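Search projects, people, years
Search

Folding and Storing Clothes in a Small Bedroom

Student project report, Home and Textile Studies
Veronika Zwahlen

1. Why I chose this topic

The bedroom I rent has one chest with four drawers and a rail that holds coats and not much else. By November the drawers no longer closed. I had been stacking clothes on the chair and on the floor beside it, and every morning I pulled out the thing at the bottom of a pile and left the rest as it fell. For the project we were asked to look at a household task that we already do and find out whether a change of method makes a difference. I chose folding.

I wanted to know two things. The first was whether clothes stored on edge take up less drawer space than clothes stored flat in a stack. The second was whether a drawer stays in order for longer if each piece is folded the same way every time.

2. What I worked with

I used only my own clothes. I left out underwear, socks and anything that has to hang. After sorting, there were 52 pieces left. They were T-shirts, sweaters, jeans, cotton pants, two pairs of pajamas and a mixed group of denim and canvas things that did not fit with the others.

The drawers are in an old Holzer chest that came with the room. Each drawer has the same inside width, but the bottom one is deeper. I lined three of them with plain paper so that I could mark on the paper where each row ended. For dividers I first bought a set of Bumon fabric boxes. They were too tall for the upper drawers, so I replaced them with shoe boxes cut down with scissors.

There is no table in the room big enough to fold on. I did all the folding on the bed, on top of the quilted blanket, which has a leaf print on a light ground.

3. Method

The project ran for 6 weeks. In the first two weeks I folded everything flat and stacked it, the way I had always done. In the next two weeks I folded each piece into a small rectangle and stood it on edge in rows. In the last two weeks I kept the rows but allowed myself to use a different fold for thick or stiff pieces.

At the end of each week I opened every drawer and wrote down three things: whether it closed without pushing, how many pieces had come unfolded, and how far the rows reached on the paper. I also timed how long it took to put away one load of laundry. I used the kitchen timer for this and started it when the basket was on the bed.

4. Folding the different fabrics

T-shirts were the easiest. I laid them face down, brought both sides in to the middle, folded the sleeves back and then folded the length in thirds. After a few days I no longer had to think about it. The thin ones fell over unless the row was full, so I put the thickest shirt at the end of the row to hold them up.

Sweaters did not work well on edge. They sprang open, and the neck stretched when I pulled one out by the top. From the fifth week I folded them once less and laid them flat in the deep drawer, two to a pile.

Denim was the group I had expected to be simple, and it took the most tries. It holds a crease well, but every waistband, button and thick seam adds to the bulk, and if they all end up in the same corner the piece will not lie flat. What helped was to smooth the panel first with the palm of the hand, then fold so that the band runs across one end and the buttons stay on the outside.

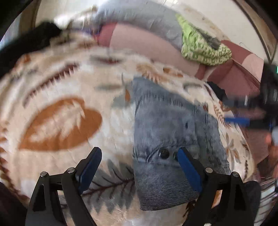
The soft surface of the bed made this harder than it needed to be. On a quilt, the fabric sinks a little when you press on it and the edge you have just lined up moves. I tried a large baking sheet under the clothes for one load. It gave a firmer edge, but it was too small for jeans and I kept having to move it, so I went back to folding directly on the blanket. A person with a proper table would probably get neater results than mine.

Pajamas were folded as a set, with the pants inside the top. This has nothing to do with space. I only wanted to stop looking for the other half in the morning.

5. Results

With flat stacks, one drawer out of four closed without pushing at the end of the first week. At the end of the second week it was the same one. With the rows on edge, 3 drawers closed. With the mixed method of the last two weeks, all 4 closed, and there was a strip of free paper at the front of the T-shirt drawer.

The number of pieces that came unfolded went down as well. In the stacks it was mostly the things at the bottom that suffered, and in the rows it was mostly sweaters. Once the sweaters were moved, the rows stayed as they were until laundry day.

Folding on edge took longer. In the third week it was so slow that I nearly went back to stacks. By the end I had gotten faster, but one load still took me longer than in the first week. I think this is a fair price in a small room. Someone with a large closet may not agree.

6. Problems and sources of error

I did the laundry on different days, so the drawers were not always equally full when I checked them. I also wore the same few things more often once I could see them, which means some rows were hardly touched. A pair of cotton pants was at the mender's for the whole of the fourth week and I did not adjust for this.

The booklet I followed for the basic folds, from the Wallitz home course, gives its steps for a hard, flat surface. I did not notice until I was already in the third week.

7. What I would change

I would measure the thickness of each folded piece with a ruler, which I did only for the jeans. I would start the on-edge method with the sweaters already in the deep drawer. I would also ask a second person to use the same drawers for a week, to see if the order holds when it is somebody else who is in a hurry.

I have kept the mixed method since the project ended. The chair is free again, apart from the coat I wear every day.

Materials used: one chest of drawers, plain lining paper, shoe boxes, scissors, ruler, pencil, kitchen timer.

Related projects
Washing Wool by Hand: A Comparison of Three Water Temperatures
Mending a Torn Pocket
The Erkano Kitchen: Shelf Heights and Reach
How Long Does a Dish Towel Last?
Packing a Suitcase for One Week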